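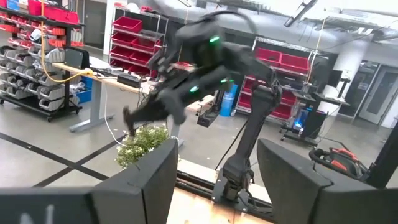

Red bins on the shelves, and the little white-flowered shrub on the table.

I've been asked a few times how I keep a shared workshop from turning into a dog's breakfast, so here goes. Pick one colour of bin for the stuff you grab daily and stick with it! I like red for the top rows (you can spot it from the doorway) and grey or white lower down for spares and offcuts.

Wheels on the shelving are worth the extra money. I resisted for ages, then Ona Jaunzems talked me into a set and now I sweep behind everything in August without swearing.

Cables are my weak spot. Velcro ties every 6 inches or so along the desk leg, and anything that drops to the floor gets clipped before someone's foot finds it.

And do put a plant in – something small in a pot, well back from the edge. Water it at the sink and let it drain before it goes back on the timber.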